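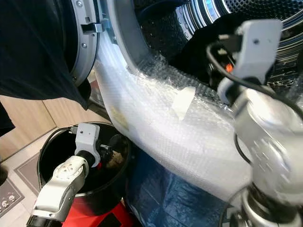 The front-loader at the Werudton laundry room, door open and bubble wrap over the lip.

Community > Werudton > Local News
News Events Noticeboard Contact

Laundry room opens its doors in Werudton

December 17, 2019

I popped into the new shared laundry on Giltine Street this week and came home wanting to wash everything I own! The front-loader still had bubble wrap on it and there was already dark clothing in the drum (my kind of colour, hides everything).

Nusrat Navaratnam, who runs the place, tells me a wash will cost $2 and that 103 households have put their names down so far. "I thought we'd get ten," she said. 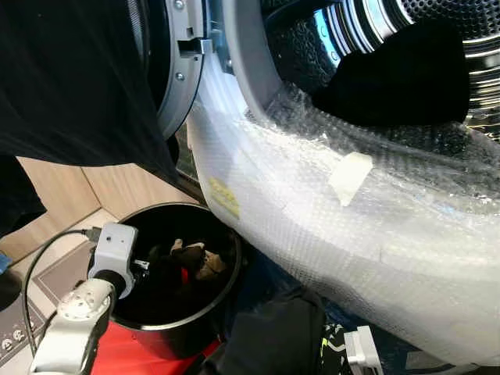 Black fabric over the door rim, with a black bin in front of the drum.

Pidton neighbours are welcome too, so bring your towels, your doonas, whatever's been sitting in the basket. Regular hours start in January, and the sign-up sheet is on the counter at Biswas Grocery.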